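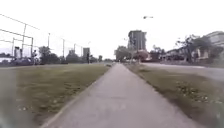

The concrete path in Pernari, looking toward the tall building. The road is on the right past the grass.

March, 4:40 p.m.
By Pernari Ledger staff

Search the Ledger Enter keyword Go

Delivery robots pulled off Pernari path after one rolls into road

The sidewalk robots are parked for now. All 11 of them. Cendau, the company that runs the service, shut the fleet down this afternoon after one left the concrete path, crossed the grass verge and went over the curb into the road.

No one was hurt. A driver braked and stopped short of it, according to the town. The robot sat in the lane with its lights flashing until a Cendau worker got there and carried it back to the grass. One wheel bent, a cracked lid. The order inside was a bag of groceries, refunded.

It happened shortly after noon. Cendau says the machine lost track of the edge of the path and kept going when it should have stopped dead. Two things are supposed to prevent that. The first is a lane-keeping program made by Hofstetter. The second is a remote operator, who gets an alert and can hit the brake. The alert did go out, the company said, but the operator's screen had frozen and it was seen to late.

"We don't yet know if the two faults are connected," the company said in a written statement. "Until we do, nothing moves."

The town wants to know more about the software. A new version went onto the robots overnight, and this was its first day of full runs. Cendau confirmed the update but would not say if it is the cause. Logs have gone to Hofstetter. No reply from Hofstetter by the time this was posted.

The service has made 1,805 trips since it started, most of them under the trial permit. That permit lets the robots use the path at walking speed and bars them from the road except at marked crossings. The nearest crossing was 300 feet from where this one went over.

Not the first complaint either. People who walk the path have written in about robots stopping in the middle of it, or edging onto the lawn to get by. Town office says it logged those as minor. It is now going back through them.

Cendau could be fined $1,000 under the permit. No decision on that yet, and the town says it will wait for the fault report. The permit itself stays in place but is on hold.

Orders already placed through the Zikness app are being canceled or handed to drivers. Customers should get a message. Some hadn't as of mid afternoon, and the app was still showing robot delivery as avaliable when we checked. Zikness said it was working on it.

The path is open as normal to people on foot. If you see a robot out moving, the town asks that you keep clear, don't try to pick it up, and call the number on its side.

Will update when the report comes in.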